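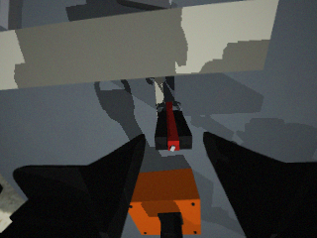

Gripper view in Bivix, red-striped block between the fingertips

I've had the Bivix cell pack from Skorosance on my work computer since April, and I like it a lot more than I thought I would. It's a ready-made simulated robot cell – arm, table, a bunch of parts to pick – and you tune it before you go anywhere near real hardware. Our real cell is down the hall and Francine Lévesque guards it fiercely, so a practice version was an easy sell.

Setting up the cell

Install took me 19 minutes, most of it the download. Then you drop the arm on the platform, set the base height, and check your gripper offset. Do that last one slowly! Mine was off by 10 millimeters on the first try and I blamed the software for a whole afternoon (it was me, I'd typed the number in the wrong box).

I keep the close-up view open while I adjust the fingers. The orange palm is easy to find against the gray, but black fingers and a black block get murky once the shadows come in. I'd love a brightness slider.

For the wide view I picked the ruined building backdrop, with the concrete pillars and the trees outside. It's prettier than our shop, and the arm shows up nicely against all that green.
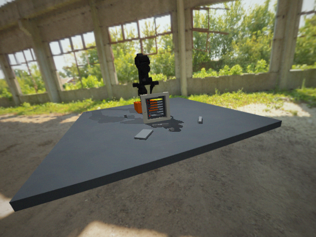
Keeping it running

I reset the part positions every 200 cycles and redo the offset check at 400. The reset is one click. The offset check is buried three menus deep, and the McKinnon add-on I tried before this had it right on the main screen, so come on, Skorosance. Saved layouts have all loaded fine so far, even after an update.

Four stars from me. I'll bump it to five if they move that menu.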